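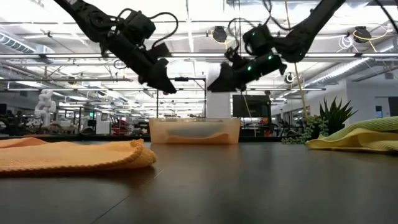 Orange and yellow-green towels on the sorting table, with the bin at the back.

Towel drive runs through September

The Endcombe towel collection is open again until the end of the month. Last year members brought in 411 towels, and most went to the Dalgleish shelter, which uses them for bedding and for drying dogs after baths. The shelter has asked for 125 this time, plus 100 for the swim program at Altine Pool.

Hand towels and bath towels are both welcome, in any color. A frayed border is fine. Please leave out anything with a zipper, a hook or a stiff backing, and wash everything before you bring it – unscented detergent if you have it.

Lorna Hepburn has changed how we sort. Towels used to be piled on the floor by size and then piled again by color. Now each one is opened flat on the table, checked on both sides, folded in thirds and put in a plastic bin. Full bins go to the shelves by the back door. Knitted and ribbed towels stay together, as the shelter washes them on a gentler cycle.

Drop-off is at the front desk until 7 p.m. If you have more than a carload, call Angus Tosh first so he can clear some shelf space.

We are also short of bins with lids. The medium Drastum ones stack best, but any clean bin will do. Write your name on the bottom if you want it back.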